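Usa Paisan

Usa Paisan is a film director and screenwriter. She was born in Tukstead and studied drawing before moving into film, working first as an assistant editor and later as a script supervisor on television dramas.

Career

Her first short, Verkeck, was shot over 4 nights with a crew drawn from her former classmates. It was followed by 2 more shorts, both written with Gilang Pelupessy. Her debut feature, Stisudow, follows a ferry clerk who inherits her uncle's debts. Nearly 150 people from the town appear in it as extras. The cinematographer was Jamshid Kermani, who has shot all of her later work.

Her second feature, Pan, was released online on 21 December 2020 after its planned September theatrical run was dropped. It is set almost entirely in the kitchen of a boarding house.

Style

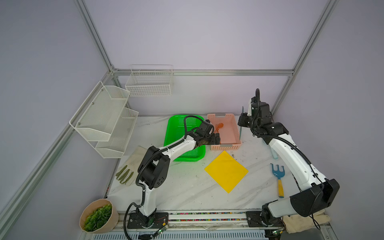
Paisan's films use long takes and little music. She chooses the colors of a set before the script is finished, and household goods often carry them. In Pan, the landlady's kitchen is stocked with cheap plastic in strong colors, such as an orange spoon in a salmon-pink mesh basket, against plain walls. Critic Aiman Subramaniam called the film "a story told by its shelves." Production designer Zulkifli Setiawan kept the props, and several were later shown in Tukstead.

Filmography

Verkeck (short)
Stisudow
Pan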